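Listar Repair Workshops
Bench Practice: Tips for Working With the Processor Stations

Issued 2019-07-26 for the Ninenden and Dedberg benches
Prepared by Ctibor Slanina, Workshop Standards

These tips are intended for technicians whose benches have moved to automated processor handling. They supplement the bench manual and do not replace it. Staff who still fit processors by hand on the Hudec line should continue to follow the older sheet until October.

What has changed at the bench

Under the former arrangement, one technician carried a desktop computer through every step, from opening the case to the final power test. The arm now lifts and places the processor. The technician prepares the machine, watches the placement, closes the socket, and completes the rest of the repair. One person may oversee two stations, and no one may oversee more than two.

Preparing the case

Disconnect the power cord and press the power button once to discharge what remains. Lay the tower flat on the mat with the open side up. Remove the cooler and clean off all old thermal paste before the station is started. Paste on the rim of the processor is the most common cause of a poor grip, and a cloth with a little alcohol is enough to remove it.

Tie back or tuck away any cable that crosses the board near the socket. Soft ties are kept in the top drawer of each bench. Please do not use tape inside a case.
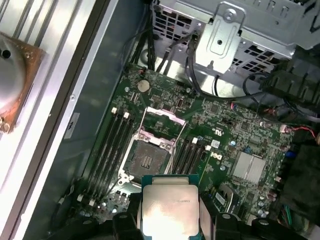 Socket preparation remains the responsibility of the technician. The load plate must be fully open and the retention lever released before a processor is brought near the board. Check the lever in particular: with the processor held close to the socket, the end of the released lever passes very near it, and a lever that has been left half raised can catch a corner. Look also for dust on the contact field. Use the hand blower and hold it at a slant. Brushes and cotton swabs are not to be used on the contacts under any circumstances.

Watching the placement

Stand where the socket can be seen without leaning over the case. Keep both hands outside the chassis while the arm is moving, and keep sleeves and lanyards clear. The stop button is to be within reach of the overseeing technician at all times.

If the processor does not look square to the socket as it is lowered, press stop. A stop is never counted against the person who pressed it. Stations are set to wait 30 seconds after a stop before they will accept a new command, so there is time to look properly. Note the stop in the bench log with the job number and a few words on what was seen.
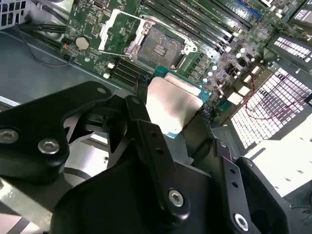

Who is responsible if a socket is damaged during automated placement?
The workshop is responsible, and the cost is not charged to the technician. The overseeing technician is asked to complete the damage form on the same shift and to set the computer aside with its processor.

Closing the socket

Lower the load plate by hand and bring the lever down in one steady movement. Firm resistance is normal near the end of travel. If the lever resists early, raise it again and check the seating. Apply fresh paste, refit the cooler, and tighten its screws a little at a time in a cross pattern.

Rotation and rest

Technicians at Ninenden told us in the first weeks that watching a station is more tiring than fitting parts by hand. The rota was changed as a result. A turn at the stations now lasts no longer than 28 minutes, followed by ordinary bench work. Supervisors should not lengthen a turn to clear a backlog.

Keeping hand skills

Each technician will fit at least 4 processors by hand every month, on working jobs, and enter them in the skills record. New staff complete 13 hand fittings before they oversee a station. Pay grades are unaffected by the change, and time spent on training is paid as bench time.

End of shift

Park the arm, wipe the finger tips with a dry lint-free cloth, and cover any open board left on the mat. Spare cloths and blower bulbs may be requested from the stores window at Dedberg.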